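Domingo 9 de marzo -- Hugo Manzano

Hola a todos:

Rin Koyama escribió:
> ¿Alguien fue a la jornada de puertas abiertas de Pravex?
> ¿Merece la pena o es todo vídeo?

Yo fui, y de vídeo nada -- dos salas, y en la segunda te dejan acercarte bastante. Lo que más me gustó fue la mesa de residuos: cartón, envoltorios, una botella de plástico arrugada... lo que sale de cualquier merienda, vamos.

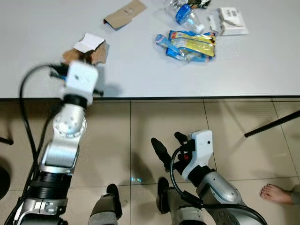
1. Lo de la mesa. Me quedé mirando cómo pinzaba un cartón arrugado con un papel encima, justo al borde. ¡Me pareció dificilísimo!

2. La charla. Larga, con casi 3 cuartos de hora de preguntas sobre Nurel, que es el programa con el que planifican los agarres.

3. Repiten en octubre, pero hay que apuntarse antes.

Un abrazo,
Hugo

Comentarios

menon_t: ¿Dejan llevar niños?

Hugo: Sí, vi unos cuantos.

Rin K.: Gracias, me apunto a la de octubre.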